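Elogio del barrio que sale a la calle

Me mudé a Keria con dos maletas y la certeza de que no conocería a un solo vecino. ¡Qué equivocación tan feliz! En mi calle se juega fuera, se merienda fuera y se discute fuera, a voces y con cariño.
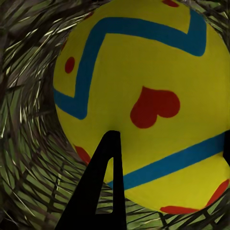

Yo crecí en Mondmont, en un sexto piso, y de pequeña no sabía ni cómo se llamaban los del quinto. Por eso defiendo con tanto entusiasmo los espacios compartidos: un trozo de hierba vale más que cualquier salón enorme (y sale bastante más barato).
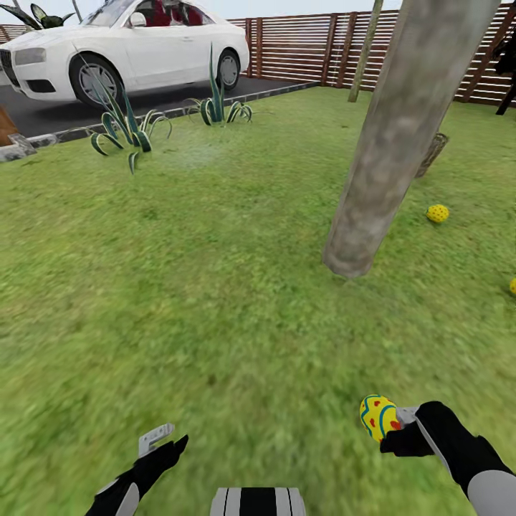
En octubre, cuando refresca, sacamos mantas y seguimos. Ojalá los ayuntamientos pensaran menos en aparcamientos y más en bancos con sombra, fuentes que funcionen y aceras anchas. Yo pondría cinco bancos mañana mismo, ¡y el primero delante de mi puerta!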